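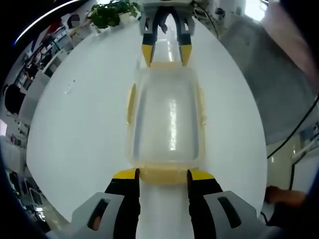 Yellow-latched food box on the round white table, May.

Welcome to the lunch box page! I started it when we moved into the Kanby office and I noticed how many of us were bringing food from home again, and it has grown a good deal since then (my sister says too much, but she doesn't have to look at it).

The clear box with the yellow rim is the kind I always tell people to start with. You can see what's in it without opening it, and the latches on the long sides are easy on the fingers when you're hungry and in a hurry. Mine at home holds about 600 ml, enough for rice and lentils with a little salad pushed up against one end, and it has been through the dishwasher more times than I'd care to guess.

The round table is my favorite spot in the office, with the window light coming in and the potted plant just behind it, and a clock on the wall so lunch doesn't run on too long, though with Assefa's stew going around it usually does.

More boxes to come once I've sorted through the shelf at home. If you have one you love, dents and turmeric stains included, please send it along and I'll find room for it.

Zinash Weldu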